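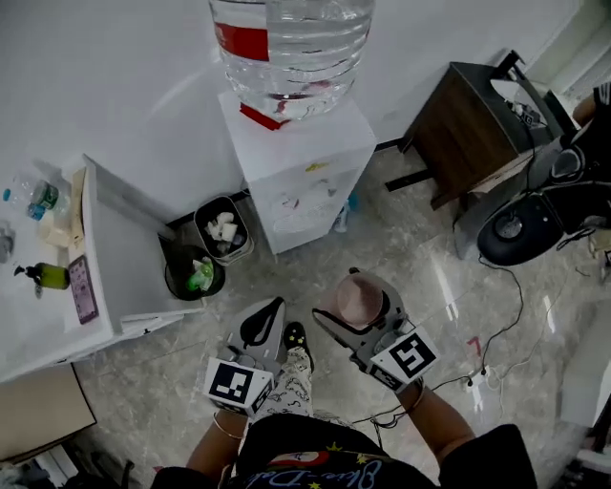
Marble floor, both hands full.

Flernbridge Speedway Forum > General > October double-header moved again

tapes_up
So the Jinholm round is now a double-header on the Monday, first race at 3, second under the lights. It replaces the Zistiren meeting, which has gone the way of all Zistiren meetings. Tickets for the old date are valid for the first race only. You can guess what they want for the second.

oldshale
I can guess, and I've paid it. Two meetings on one track in one day, though? By heat five of the evening it'll be like racing across a ploughed field.

MarjorieB
Good. I like a ploughed field. The last time it was smooth there I watched whoever won the start win the race, over and over, and I'd brought sandwiches for something better.

oldshale
You'd feel differently if you were riding it, Marjorie.

MarjorieB
I'd feel differently if I were riding anything, love.

clutchdrag_411
Does anyone know if Davoud Kermani is fit? Zarei have him down as "to be assessed", which last season meant he was on a beach.

tapes_up
He's named at reserve for both. Whether he turns up is between him and his collarbone.

pitgate
Can't agree with the moaning about tickets. The club lost a whole meeting's gate. If they don't get around 500 through the turnstiles for the second race there won't be a next season to moan about.

oldshale
Then perhaps don't hold it on a Monday? Some of us work.

pitgate
You posted that at ten past eleven in the morning.

oldshale
I was on my break.

clutchdrag_411
Back to the track: they did put 104 tonnes of new shale down in spring. It might hold up.

oldshale
Most of that is in my car.

MarjorieB
Is the 104 bus still running after the evening one, or am I begging a lift again?

tapes_up
Last one goes at twenty to ten. I've got a spare seat if you're bringing the sandwiches.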